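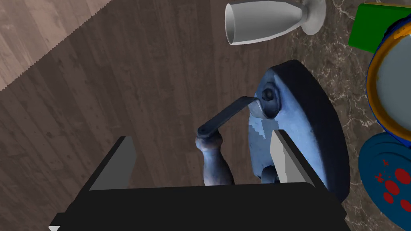
I drove out to Brurnport on a Sunday for the Skaltari open house, mostly to find out whether "teach it once and walk away" meant anything. The phrase was on the postcard they mailed to half the county, and it was on the banner over the door as well. I have spent enough of my working life near packing lines to be wary of it.

The building is the old Rutherford annex, two floors, with the parking behind. They took us through in groups of 15. My group waited for nearly half the first hour in a hallway with a coffee urn and a rack of brochures, and then got a short talk on what they call demonstrations. A person drives the arm through a job, the system records every move, and a program later tries to copy what the person did. The guide was pleasant and knew her material. She was less comfortable when a man at the back asked how many recordings one job takes. "It depends on the job" was the answer, and we moved on.

The part I had come for was the driving station. Most of it runs in simulation. You stand at a desk, hold a controller in one hand, and watch the view from just above the gripper, with the two fingers poking up from the bottom of the screen. The practice setup had a blue hand-cranked thing that looked like a grinder, a goblet lying on its side and some dishes off to the right. The operator's job was to get the fingers lined up with the grinder. She was good at it. She also told us she had been doing it for five months, and I wrote that down, because the brochure says new staff are productive the same day.

Then they let visitors try. I got 2 turns. On the first I lost track of which way was forward. When the gripper turns, the whole picture turns with it, and there is nothing of the arm itself to steer by. You get planks, an edge, a stretch of gray, and you have to work out where you are from that. On my second turn I did better for a while and then swung too far and ended up looking at furniture, or whatever it was supposed to be. 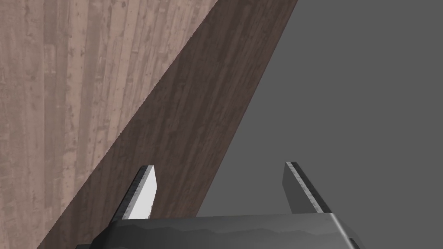 The gripper view at the driving station, fingers open and nothing between them.

I asked what happens to a recording like mine. Bad runs get thrown out, the guide said. Who decides they are bad? A reviewer watches them. So there is a person driving and another person watching, and both have to be paid before the robot has done a thing. That may still be a fair deal for some shops. I would have liked to see it in the talk.

Upstairs they had a real arm, the Barness cell, which you teach by taking hold of the wrist and pulling it where you want it. I liked this much more. It is heavier than it looks, but you feel right away what you are doing. The staff had it repeat one taught move for us, and it repeated it well, with the part in exactly the same spot each time. Somebody asked them to shift the part over a little. They said that was on the schedule for the afternoon group.

Things to know if you go: the tour is free, the stairs are steep, and there is one elevator that you have to ask for. Children can try the simulator and most of them beat the adults. The handout lists 24 household tasks the system is said to have learned, without a success rate next to any of them. I left my email on the sign-up sheet and asked for those numbers, and I'll add them to this page if they come.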